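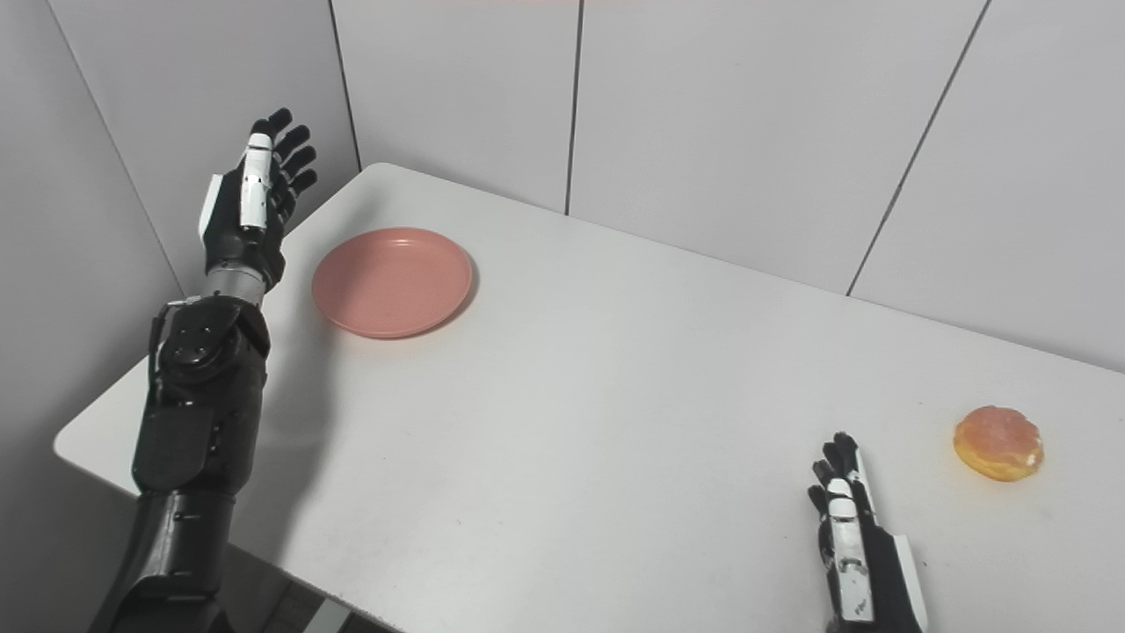 Is the build still on course for the full two-arm test?

The test is still planned for September, with the left wrist as the main open item.

Search this site Enter keywords

Vindura bench build – progress report to the Womum small grants desk

Work since the last report went into the arms and hands. Both hands are mounted and both respond to the shared controller. The right hand follows its commanded position closely. The left lags at the wrist when the arm is raised, and the lag grows after roughly 30 minutes of use. We suspect the wrist coupling from Szénási and have asked for a replacement at the tighter tolerance.

The practice task is moving a donut to a plate on a bare white table. It was picked for the soft crust, which shows at once when grip force is too high. Grip force is now capped at 40 percent of the motor limit. Of 69 logged attempts, most failures were in the approach: the fingers closed early and pushed the donut away. The closing delay has been changed and a new set of attempts is under way.

Wiring in the left elbow was redone after a connector worked free. The screws there now get thread lock. The Loltlow workshop has extended our bench hours into the evening, so the arms can stay set up between sessions.

Spending is within the approved amount. The one change is that money held for a second power supply went to spare finger joints – four have been ordered.

Next period: fit the new coupling, repeat the lag measurement with the arm raised, and send the attempt log with the next report.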